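Gredier hand grippers – pads, cubes and drifting calibration
Board: Maintenance and Repair

moss_and_bolts
Oct 12, 2021

Hi all, long post, sorry in advance. I look after a two-gripper Gredier set, the hand-held kind, cube on top, camera in the body. We're on the Praltedo tracking software, version 2000, and for a couple of weeks the right-hand unit has been losing its grip on small stuff. Bottles mostly. The left one is fine!

I swapped the mesh pads on both fingers at cycle 1341 (I keep a tally in a notebook, yes I'm that person) and it got better for maybe a day. Then it went right back to slipping. Same pads, same glue, same me. So now I'm wondering if the pads were ever the problem, or if the fingers are closing a hair out of line.
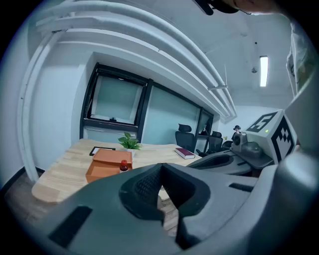

Looking up into the jaw, second unit on the right with its cube.

What would you check first? I don't want to pull the body apart if I can help it – last time I did that I spent an evening hunting for a spring.

tinlid
Pads. It's always pads. Which glue are you using? If it's the rubbery stuff, the mesh creeps under load and you end up with a lip at the tip. Run a fingernail along the edge. If it catches, peel it off and start again, and clean the old glue off all the way this time.

quarterturn_kay
Gonna disagree with tinlid here. Pads that creep go bad slowly, and moss says it was good for a day and then straight back to slipping. Sounds to me like the pivot screw backing out. On mine there was no thread lock from the factory and it walked itself loose every time I did a long session. A tiny dab of the blue stuff and I haven't touched it since April.

Easy test: open the fingers all the way, hold one still and wiggle the other side to side. You shouldn't feel a click.

moss_and_bolts
Ok so I did both. Fingernail did not catch (sorry tinlid). Wiggle test on the right one... there's a click. Small, but it's there, and the left one has nothing. Kay you might be my favorite person today.

I'm putting thread lock on tonight. Next question though, do I have to redo the calibration after I tighten it? Our routine is to sit at the desk with both units out in front, cubes where the overhead camera gets a clean look at them, then open and close each one slowly. It takes forever.

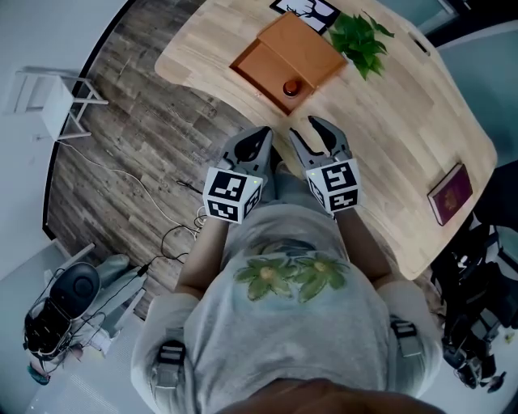 Both units over the desk, right one open and left one partly closed.

tinlid
Fine, I'll take the loss on the click. I still say your glue is bad.

And yes, redo it. The software stores how wide the jaw goes, and if you pull the pivot in, that number moves. I skipped it once and every grasp in the log came out too narrow. Threw away 563 clips.

shabby_servo
Don't agree that you need the whole thing. The cube didn't move, right? So cube to camera is still good. All you need is the open/close part, and the Praltedo menu lets you run that alone under "jaw only". I have the Shabalala mounts instead of the stock ones so maybe yours is laid out differently, but I'd be surprised.

tinlid
You hope the cube didn't move. Leaning on the body with a screwdriver is a great way to nudge it.

shabby_servo
Who leans on the cube??

tinlid
People with big hands! Me!

quarterturn_kay
Both of you have a point lol. Do jaw only, then check the cube against a fixed spot on the desk. If the reading is the same as the one you wrote down before, stop there. If it's off, do the full run. And moss, let the thread lock cure overnight before you squeeze anything.

Oh, and while you're in there, look at the straps. I caught a buckle on my Zavesska harness slowly letting the webbing out, and my head camera view sank a little every session. Had me chasing a calibration problem that wasn't in the grippers at all.

moss_and_bolts
Update. Screw came out with almost no effort, so yeah, it was on its way. Cleaned it, blue stuff on, snugged it up, left it alone overnight. No click this morning. I ran jaw only, and the cube check matched the reading in my notebook, so I skipped the full run. Tinlid please don't yell.

It picked up the little bottle every time I tried. I'll post again when the tally gets to 2000 or when it starts slipping, whichever comes first.

tinlid
Not yelling. What glue, though?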